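O fecho de outubro

As ações da Vakulenko abriram a perder 6 por cento e Halyna Hladun ainda não tinha tirado o casaco.
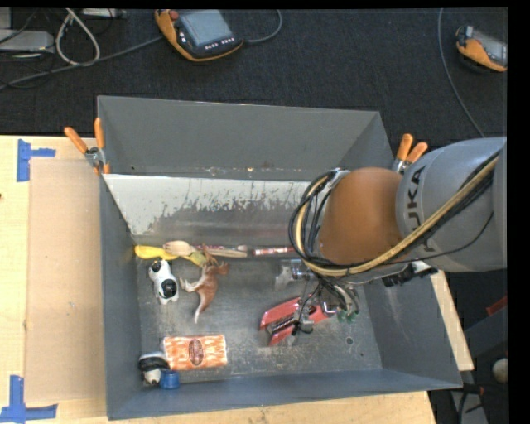

– A quanto vendemos? – perguntou Lukian.

– A 80, se alguém pagar – disse ela. – Na sexta valiam 90.

Lukian ligou para a Visus. Atendeu Eleni Hodžić, que queria metade do lote e só a 12 dias. Halyna fez as contas num envelope, riscou-as e voltou a fazê-las.

– Aceita – disse.

Ele aceitou. Ao meio-dia a cotação estava em 80 e ela foi almoçar sozinha.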